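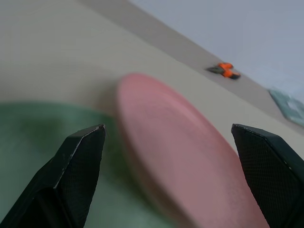 Slide 4: pink plate, tilted, with a green object, likely tableware, to the left.

Put this up and wait. Ask who would pay extra for the color.
Grekemus says colored tableware makes people eat less. I don't buy it. Their survey had 785 replies and no one weighed any food.
Nigel Pilkington tried it at home for 30 days in July. He ate the same dinners and got bored with pink.
Skip the Druto chart if we're running late. The axis starts in a funny place anyway.
Next slide: what a plain white set costs.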